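Long-range forecasts: your questions
Mar 30, 2018 | Titilayo Okeke
Print | E-mail this page

Can a 30-day forecast tell me if it will rain on my wedding?
No. It can tell you whether the month leans wetter or drier than normal, and even that lean is usually slight. Anyone who gives you rain or sun for a Saturday in September is guessing.

But my app shows a little cloud for that day.
It has to show something. Past the second week, most of those icons are old averages dressed up as a forecast.

Why did Keltovo and Gillgate get different numbers last summer?
The Gillgate gauge sits in a valley and Keltovo's is on a roof. I wouldn't trust the roof – wind carries rain right over a gauge up there.

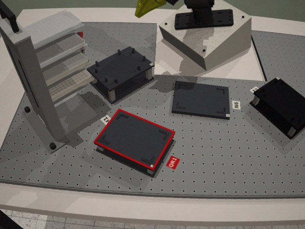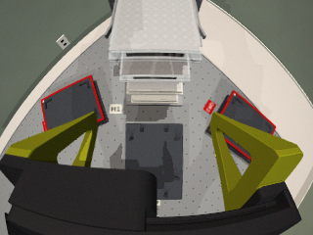
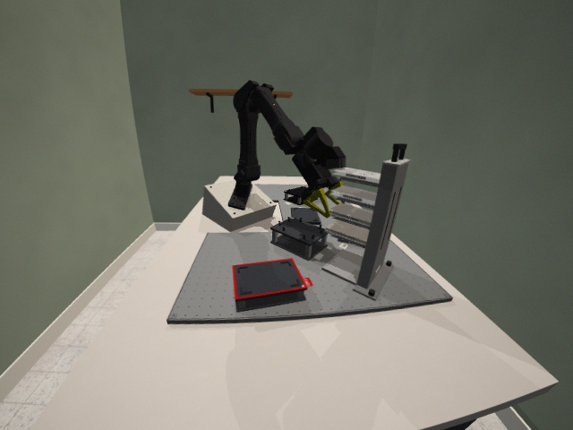

What does "66 percent chance" mean?
That on days when the forecaster says 66, it should rain on two out of three, near enough. It doesn't mean rain for 66 percent of the day. If a service won't publish how its past chances worked out, I'd ignore the chance.

Is the Grolia almanac any good?
I've read the last 2 editions. "Unsettled, with brighter spells" fits nearly any week you pick. Show me the misses printed next to the hits and I'll look again.

Do the hills at Isah really split storms?
People there swear by it. They remember the storms that missed them. I have yet to see radar records that back it up – send them if you have them.

So which forecast should I use?
The short one, checked again the night before.

3,413 views | 30 comments | Share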